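刷了二十年墙的人，怎么看“一天刷完”这件事

我自己家去年翻新过一次，说出来不怕大家笑：客厅那面墙，刷完不到三个月就起皮了。所以这次编辑问我想采访谁，我脱口而出，找个刷墙的师傅！最好是那种话多的（后来证明我运气很好）。

Clementina Barros 开了一家叫 Graria 的小油漆公司，接住宅也接店铺，室内外都做。她的搭档 Rosário Rocha 管报价和排期，两个人说话经常抢着来，我的录音里有好几段根本分不清谁是谁，下面引的都是我回头跟她们核对过的。

我们约在2019年1月15日星期二，下午。冬天是她们的淡季，外墙基本停了，室内的活儿也松一些。Clementina 一坐下就说：“你挑的时候好，要是四月来，我连电话都不接你的。”

我先问了自家那面墙的事。她让我把手机里的照片翻出来，看了大概五秒钟，问：“原来是什么漆？”我说不知道。她又问：“刷之前洗过墙没有？打磨过没有？”我说工人上午来的，下午就走了。她把手机还给我，叹了口气。

“光看照片我不能打包票，”她说，“可是一天刷完一个客厅，还要补洞、磨平、上底漆、两遍面漆，中间该等的时间去哪儿了？人家跟你说一天完工，你要问的是，哪一步省了。”

Rosário 在旁边补充，说客户最爱问的第一句永远是多少钱，第二句是几天。“我报价单上写得很细的，底漆单独一行，修补单独一行，遮蔽保护也单独一行。有的客人嫌啰嗦，说别家就一个总数。我说你拿那个总数去问他，包不包窗框，包不包踢脚线，包不包搬家具。问完再来找我，我等你。”

她给我看了一份刚做完的报价，一套两居室，墙面加天花板，算下来252平方米。我当时就愣了，我说两居室哪有这么大？她笑得不行：“地板面积和墙的面积是两回事呀！每个新客户都要跟我吵这个。”（我默默把自己家那份旧报价从包里拿出来，又默默塞了回去。）

聊到材料，两个人意见就不太一样了。Clementina 偏爱一种叫 Zirnia 的底漆，说盖旧烟渍、水渍都稳，就是味道重一点，开窗要开够。Rosário 更愿意推 Mengal，便宜，干得快，给出租房用很合适。“她是手艺人，我是算账的，”Rosário 说，“出租房两年一换租客，你给房东用最贵的，房东下次就不找你了。”Clementina 马上接话：“可是起皮了，房东骂的是我。”

她们就这么你一句我一句，我趁机喝了点水，顺便把笔记本翻到下一页。
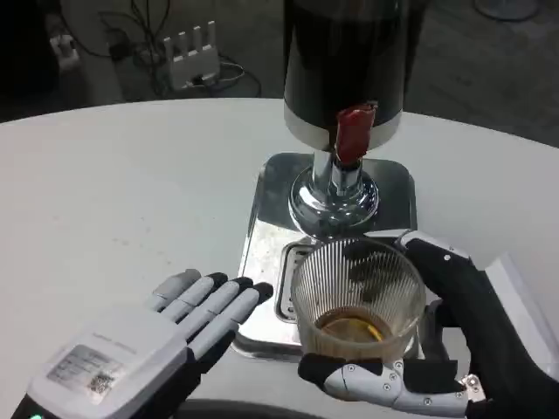
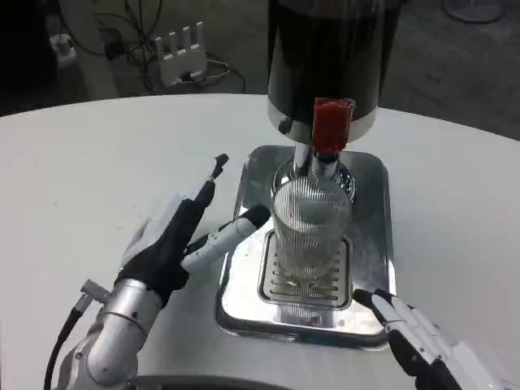
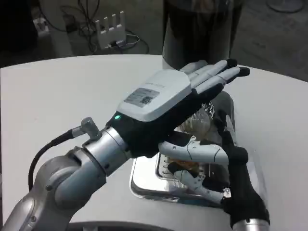 白色圆桌一角

接着说颜色。我本来以为这是最好玩的部分，结果 Clementina 说这是她最头疼的部分。客户拿着手机截图来，说要“这个灰”。屏幕上的灰，到了朝北的房间里会发蓝，到了晚上开暖灯又会发黄。她现在的做法是先刷样板，在墙上刷两块，一块靠窗，一块在最暗的角落，让客户早中晚各看一次再定。

“有个客人，样板看了一个礼拜，最后选了跟原来一模一样的白。”她说，“我一点都不生气，真的，总比全刷完了再哭强。”

我问那最常见的后悔是什么。她想都没想：“深色天花板。”然后又改口说也不一定，有的房子层高够，刷出来特别好看，她自己卧室就是墨绿的顶。Rosário 翻了个白眼，说那个卧室她进去过一次，像进了山洞。

说到外墙，Clementina 的语速一下子就慢下来了。她觉得大家对外墙太不上心，总等到漆大片往下掉才打电话。那时候木头可能已经坏了，刷漆的钱倒是小头，换板子才贵。她建议每年春天雨停了以后，绕房子走一圈，重点看窗台下面、落水管后面，还有朝西的那面墙。看到细小的裂口就先补上，别攒着。

“攒着就攒成大工程了。”她说。

我还问了一个比较冒昧的问题：有没有做砸过的活儿？

有的。她们刚合伙的时候接过一家小咖啡店，店名叫 Pusis，外立面要刷成砖红色。老板急着开张，催得很紧，Clementina 看天气预报说没雨，就上了面漆。结果傍晚下了一场阵雨，第二天早上过去，整面墙一道一道的水痕。

“我站在马路对面看，想哭。”她说。后来她们自己掏钱全部返工，材料加人工，花了2778块。Rosário 把这个数字记得清清楚楚，个位都没忘。“那时候账上一共也没剩多少，”她说，“我晚上睡不着，一直在想要不要回去做会计。”

不过店主后来介绍了好几个客户给她们，到现在店里每次补漆还是叫 Graria。说起这个，两个人倒是难得没有抢话。

再往后就是我替读者问的一些实际问题了。比如能不能自己刷？Clementina 说当然能，小卧室、储物间都可以自己来，别从楼梯间开始就行，那个高度加上转角，连她都要搭架子。滚筒买好一点的，便宜滚筒掉毛，毛粘在墙上你要一根一根抠。美纹纸要在漆还没有完全干透的时候撕，斜着撕，慢慢来。

那请人呢，怎么挑？Rosário 说，先看他上门的时候看什么。如果进门扫一眼就报价，你心里要有数；如果他去摸墙、看墙角、问你家有没有漏过水，那就比较靠谱。另外定金不要一次给太多，她们自己的小活儿定金大约收1000块，剩下的验收完再付。验收挑白天，拉开窗帘，侧着光看。

“晚上开着灯验收，什么墙都好看。”Clementina 插了一句。

我问她干了这么多年，还喜不喜欢这行。她说膝盖不喜欢，肩膀也不喜欢，但是撕美纹纸的那一刻她还是很喜欢，一条直线出来，干干净净的。说着还用手在空中比划了一下那个动作，很慢，斜着的。

Rosário 说她喜欢的是收到尾款的那一刻。

临走我又厚着脸皮把自家客厅的事提了一遍。Clementina 说起皮的地方先铲掉，铲到铲不动为止，边缘磨顺，洗干净，晾透了再上底漆。“你先别急着买漆，”她说，“先弄清楚墙后面有没有水管。”我回家一查，还真有一根，就在起皮最厉害的那块后面。水管工约了下周来。等他看完，我再给 Rosário 打电话要报价，这次我会记得量墙，不量地板。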